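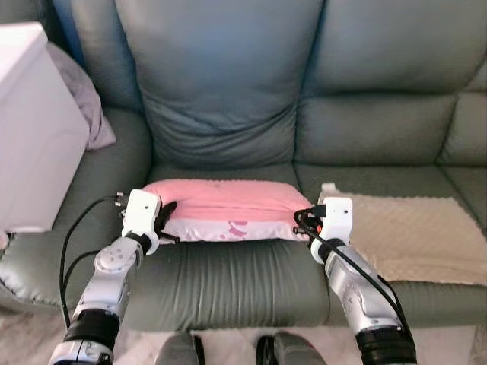

Green leather sofa, pink pillow with a pink and white front edge.

Home Titles Characters Creators Forum
Search this wiki Go

Favell (comic series)

Favell is a black and white comic book series written and drawn by Jussara Lopes. Published by Cetov Comics. Ran 12 issues plus an annual, then a short revival under a different imprint (see Return to Plestow, further down). Set in a port town called Plestow, where the harbor clock runs backward and people who die at sea come home a week later with no memory of the trip. The title character is a claims adjuster. She has no powers in the first 3 issues and arguably none after that either, depends how you read the lighthouse story.

Not to be confused with Favell the minor villain from the Cetov superhero line, who is a different character and a man.

Publication history

Lopes first drew Favell as a backup strip in the Cetov anthology book, four pages at a time. Reader mail was good. Cetov gave it its own title the following spring, same month the anthology was canceled. The backup strips were later reprinted in the annual with new lettering and one redrawn page.

Early issues came out monthly. By issue 7 it was every other month, and the gap between 9 and 10 was long enough that stores took it off their order lists. Issue 10 shipped in December with a print run of 1,116 copies, the lowest of any Cetov book that year, and it is the hardest one to find now. Copies with the blue cover logo are first prints. Gray logo is the second printing, which also fixes the swapped pages in the ferry sequence.

The series ended with issue 12. The letters page in that issue says "back soon" and it wasn't, not for years.

Plot

Favell arrives in Plestow to look into a payout on a fishing boat. The boat's whole crew has been paid out as dead, and the whole crew is also drinking in the bar across from her hotel. She files the report. Her office tells her to stay and file another one.

Most issues are a single case. A widow who wants her husband declared dead again. A diver with two birth certificates. The harbor master, Ho, turns up in nearly all of them and usualy knows more than he says. Issue 6 is told entirely from his side and has no word balloons, only log entries.

From issue 8 on the cases link up. Favell finds her own name on a passenger list from before she came to town. The last issue gives an answer of sorts, though the final two pages are out of order on purpose and readers still argue over which one comes last.

Characters

Favell. First name never given. Signs everything with the one word. Carries a flashlight that only works in the annual.

Ho. Harbor master. Keeps the logs. Lopes has said he was meant to be in one story and drop out.

Mrs. Plestow. Owns the hotel, and going by the old map in issue 4, possibly owned the town. Killed off in issue 9, back in issue 10.

The Pilot. Seen from behind or in a hat. Never named. Fans have him down as the missing ferry captain, which the revival neither confirms nor drops.

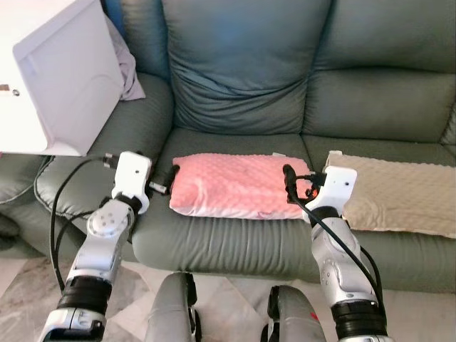 Pink and beige pillows on the gray-green leather sofa.

Art and lettering

Lopes worked in brush and ink on the early issues and moved to a dip pen with issue 5. You can see the change mostly in the water, heavy flat blacks before, fine parallel lines after. Layouts are a strict grid of nine panels except in the sea scenes, where the grid drops out and the gutters go black.

All lettering is by hand. The returned dead speak in lower case. This was missed by the printer in issue 2, where somebody "corrected" two pages of it to capitals, and the collected edition puts it back.

Return to Plestow

Revival, done as a set of 3 longer books. Color this time, limited to a green and a rust orange. Picks up ten years on with Favell retired and Ho running the insurance office. Reception was split. Older readers disliked the color and liked the story, newer ones the other way around. The second book has the only full account of how the clock got to be the way it is, and contradicts issue 11 on at least one point (who wound it). Lopes was asked about this at a signing and said both were true.

Collected editions

Favell: The Claims. Issues 1 to 6.
Favell: The Passenger List. Issues 7 to 12, plus the annual.
Return to Plestow. All three books, with sketches and a cover gallery.

The backup strips in their original lettering have not been collected. The anthology issues are the only place to get them.

Reception and influence

Reviews at the time were few, mostly small press newsletters, mostly kind. The no-balloon issue got the most attention and gets reprinted on its own now and then. Several later comics borrow the lower case lettering for ghosts. A radio version was anounced and never made. The script for the first episode exists and covers issue 1 and part of 2.

Related articles
Cetov Comics
Jussara Lopes
Ho (harbor master)
Plestow (setting)
Favell Annual
Favell (villain)
List of canceled Cetov titles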